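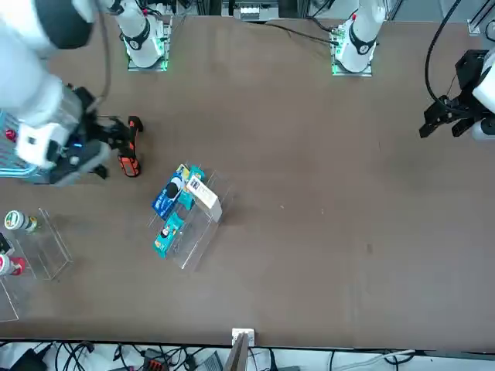
Tabletop (furniture)

A tabletop is the flat upper part of a table, and I could talk about them all day! Mine came from a workshop in Ultolley, where Murdo Cairns still planes them by hand (slowly, and with the radio on).

Shape and size

Round tops are friendlier for supper, I think, but rectangles push up against a wall. Leave 30 inches from floor to top if you plan to eat there. Desks run a little lower.

Care

I oil mine every January and then grumble about the smell for 3 days. Crumbs love the joints, so run a dry brush along them first.

See also: Trestle, Drop leaf, Workbench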